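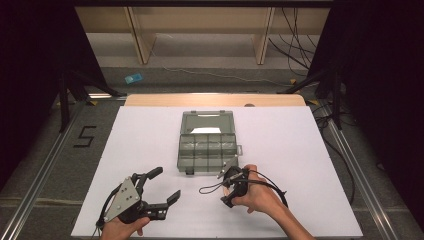
My council wants to close the repair room at the Zevau community centre and put the money into a second collection truck for hard rubbish. I think that's the wrong call, and I say so as someone who puts out as much hard rubbish as anyone in the street. The room costs very little to run. It has a few benches, some hand tools and plenty of plastic organiser boxes, the see-through kind with a fold-back lid and small compartments inside. A box like that will hold years of spare screws and fuses, and it's often the difference between a lamp going home and a lamp going to the tip.

The report to council, dated 2023-09-08, says the room handled 71 items over the winter and that 16 of them couldn't be fixed. It treats this as a poor result. I read it the other way. Most of those things went back into use, and the people who brought them in learned what had gone wrong.

A truck teaches you nothing. It comes past, the kerb is clear by lunch, and in October the same households put out another heater and another office chair. My own contribution last time was a Cerura fan with a cracked switch. The part costs 2 dollars. I didn't know that until the replacement fan failed in the same spot and I finally asked.

There is a fair argument on the other side. The room opens only 11 hours a week, and people who work shifts can't get there. Flornorow, two suburbs over, had the same trouble and moved its sessions to the evening – a change that needed a new roster and a second set of keys. We could do that before we give up on the place.

Trucks are needed, and I'd support a second one if the budget could carry both. If it can't, keep the room open and leave the collection as it is. Submissions close at the end of the month.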